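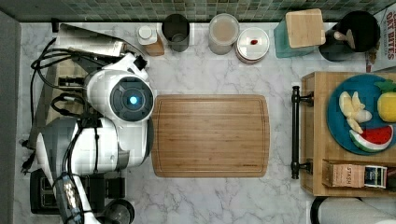
Tiverik Water Loss Reduction Project
Progress report to the Montoya Fund
January 26, 2025

Work since the last report has centered on the lower distribution zone, where night flow readings were highest. The zone is now divided into four metered districts. Meters in two of them have logged continuously since July; the other two came online later, after the valve chambers were rebuilt to take the larger housings.

Night flow in the Grivusano district remains above target. Step testing placed most of the loss on the old cast iron main along the rail cut — a section with no working isolation valve at its north end. A replacement valve has been ordered from Vaketti. Until it is fitted, repairs there require a shutdown of the whole district, and we have limited these to bursts. 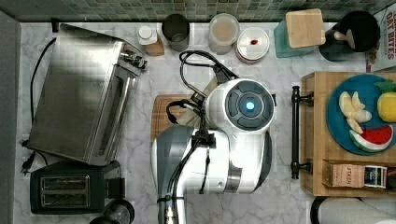
Kitchen counter with cutting board and cloth.

Household connections are the second source of loss. Crews have inspected 210 service lines, and about 100 needed a new stop valve or a new fitting at the meter. Indoor leaks are recorded but not repaired under this grant. Residents receive a written notice with the meter reading and the name of the fault, and the utility follows up at the next billing cycle.

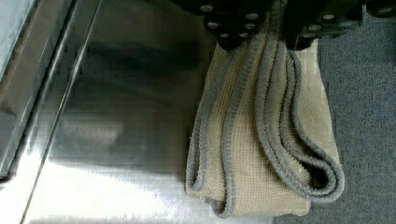

Yurani Cuadros

Spending is within budget on meters and labor. The pipe fittings line is overspent, and we request approval to move the unspent portion of the training line to cover it. No change to the total is requested.

Pressure management has not started. The controller settings depend on a full set of readings from all four districts, and the two newer loggers have gaps caused by a faulty battery batch. The batteries have been replaced under warranty.

Work planned for the next period:
Fit the north isolation valve and repeat the step test.
Complete the remaining service line inspections.
Submit draft pressure settings to the utility for review.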